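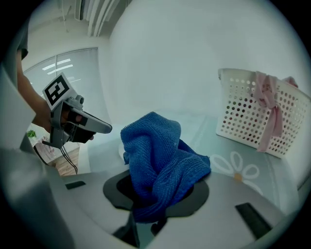
The blue towel, and the basket with the pink bow.

October, after tea. Towels most of the afternoon. The blue microfibre ones never fold flat. They come up in a peak in the middle and one side hangs lower than the other – I have stopped minding. Korkor Akpalu says to fold them in thirds, long side first, and to leave the ribbed ones till last.

I like the white basket better than the old one. The holes let the air through and the bow makes it easy to tell from the one for the bedding. The daisy tabletop wants a wipe.

Still to do: flannels, pillowcases, the tea towels from Ullside. Paid 21 pounds for new bedding and it has already bobbled. Rang the shop, no answer – will try again in the morning. Soup for supper, then bed by ten.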